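Workshop Tips: Teaching by Hand at the Kitchen Table

Collected for people recording household tasks with hand-held grippers, and for those of you on the remote-control rigs. Most of these came out of our own sessions or from notes people sent in. Marta Kobzar keeps the list. Additions are welcome, and the old page on the Rarton is still up if you use that arm.

Before you start

Charge everything the night before. A gripper that dies halfway through a task gives you half a recording, and half a recording usually gets thrown out.

Wipe the finger pads with a damp cloth and let them dry. Flour, sugar and hand lotion all make them slide. Do this again at lunch, or whenever you have been handling food packets.

Check the screws on the fingers. They work loose over a long day, and the first sign is a small click when you close on something hard. A quarter turn with the right driver is enough. Don't lean on it.

Wear sleeves that stay up. A loose cuff gets between the fingers sooner or later.

Open and close each gripper all the way 2 times before the first recording. With the Isix this also sets the zero. With the Dranotora you have to hold the fingers shut until the light stops blinking.

Setting the table

Leave the table as people use it. A cloth, papers, a jar and a thermos are fine. The arm will have to work in real kitchens, and a bare white surface teaches it about bare white surfaces.

Patterned tablecloths are fine too, but they slip. Put a strip of rubber shelf liner under the cloth at each end, or clip the edge. If the cloth bunches up when you drag a packet across it, stop and flatten it before going on.

Push breakable things to the back. You will be watching the fingers and your elbow will be somewhere else.

Pick one place where things end up and keep it for the whole set. A shallow cardboard tray works well for snacks and small packets. Cut the sides down if they are taller than the fingers can clear. Put the tray where your dominant hand can reach it without your body turning.

Mix up the starting positions. Scatter the items a little differently each time, some flat, some leaning on each other, some on top of something else. If every recording starts with a neat row, the arm will want a neat row.

Look at the light at the hour you will be working. A window on one side is good until the sun comes through it directly. We pull a thin curtain in the late afternoon and leave it pulled until we are done.

Picking up packets and wrapped candy

Small wrapped things are harder than they look and most of the questions we get are about them.

Come down slowly with the fingers already open a bit wider than the packet. Opening at the last second knocks light things away.

Grip filled packets across the body, with a pad on each side. If you take hold of the crimped end, the packet swings and turns as it comes up, and you will spend the rest of the move correcting it.

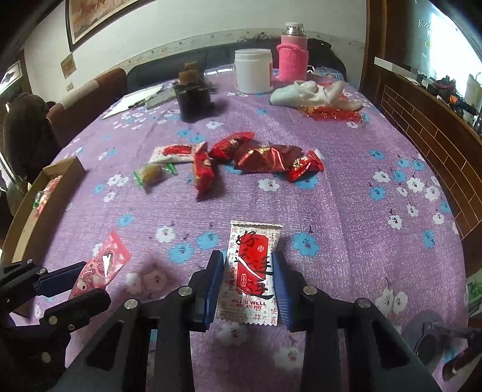
A packet held by its sides between the two pads, with more wrapped snacks waiting on the cloth.

Close until the pads touch, then a little more. Biscuits and wafers crack under a hard squeeze and you won't always hear it. If you are using real food, keep a spare packet of each kind and swap in a fresh one when the old one goes soft and crumbly.

Twist-wrapped candy should be taken across the middle. The twisted ends are thin and will slide out of the pads.

Foil and shiny wrappers are slippery. Slow down on the lift and wait a moment before you move sideways. If it is going to drop, let it drop close to the table.

For something lying flat against the cloth, slide it with one finger until it meets another object, then grip. Another way is to press lightly on one edge with the second gripper so that the far edge comes up. Practice this without recording first.

Empty wrappers are worth doing as their own task. They weigh nothing, they catch on the pads, and they don't fall when you let go. Open the fingers all the way and give the wrapper time to come off. Don't shake it.

Using two grippers

Decide before you begin which hand does the work. The other one rests on the table or hovers low, out of the way, and should stay still unless you need it. Waving it around puts motion into the recording that has nothing to do with the task.

When you hand something across, both grippers should be holding it for a full second before the first one lets go. It feels slow. Do it anyway.

Don't cross your wrists. If the item is on the far side, use the hand on that side, or do a handover in the middle.

Keep both grippers upright to about the same degree when you rest them. If one lies on its side between moves, the tracking tends to drift, and on the Isix you may have to zero it again.

Pace

Move at the speed of someone putting away groceries while talking. Faster than that and the arm can't follow. Much slower and you start to wobble.

Pause before you close and pause after you open. Half a second is plenty.

Look at the thing you are about to pick up before you reach for it. People who look at the tray first tend to overshoot.

If you miss, try again in the same recording, once. A clean second try is useful. After a third try, stop, mark it and start over.

Don't use your bare fingers to help. If a packet rolls off the edge, end the recording, pick it up and start a new one. This is the most common reason we have to throw recordings away.

Remote control

Everything above about packets applies here, with a few differences.

You can't feel the squeeze. Learn it by eye with a sponge, then a paper cup, then an empty wrapper. Only then go on to food.

Leave more room on the way down. There is a small delay on every rig we have tried, and it shows up mostly as fingers hitting the table. Set the floor limit a little above the cloth and bring it down a step at a time.

Turn the wrist first and travel second. Doing both together looks smooth when an experienced person does it and takes a beginner three times as long.

Sit so that your left is the arm's left. If you have to face the arm, put a bit of tape on one side of the bench and the same color on the matching handle.

Rest your forearms on something. A folded towel on each armrest does the job.

Stop if your hands start to shake. The shake gets recorded along with everything else.

How many and how long

We do sets of 30 and then take a real break away from the table. Past that number the mistakes climb, mostly early releases.

Do no more than 4 sets in a day per person. Marta tried five one Thursday and deleted the last one.

The snack-tray task took us 559 recordings before the arm could clear a messy table on its own most of the time. Yours may need fewer if the items are all boxes, and more if you have a lot of foil. Change the person doing the recording now and then. Everyone has habits in the wrist that they can't see.

Notes and naming

Write down the task in one short line before you press record. "Snacks to tray, right hand" is enough. Do it on paper if the laptop is out of reach.

Mark bad recordings right away, while you remember what went wrong. Dropped, squashed, touched by hand and wrong place cover nearly everything.

Copy the files off at the end of each set. The Nanayakkara card reader is slow with long sessions, so start it and then go and get your tea.

Quick fixes

Pads squeak or stick: wipe with a little rubbing alcohol, dry, try again.

Pad peeling at the corner: replace it. Glue makes a hard spot.

Gripper reads closed when it is open: crumbs in the slide. Brush them out with a dry toothbrush, then zero.

Packet turns in the fingers: you are gripping too high or too near one end. Go for the middle of the filled part.

Packet jumps away as you close: one finger is arriving first. Center the gripper before you squeeze.

View is washed out on one side: close the curtain or turn the table a quarter turn.

Sore thumb: loosen the trigger spring one notch and take a longer break. If it is still sore the next morning, let somebody else record.

Sent in since February

For soft bread in bags, fold the empty end of the bag under before you start, so there is only one place to grip.

Chopsticks and pens: keep the gripper square to the length and lift from the center. A pen on loose paper will bring the paper along, so set it on the cloth.

Jars with ribbed lids are easier by the lid than by the body, provided the lid is screwed down. Check it first.

Put pets in another room. A cat will watch for 2 recordings and take part in the next one.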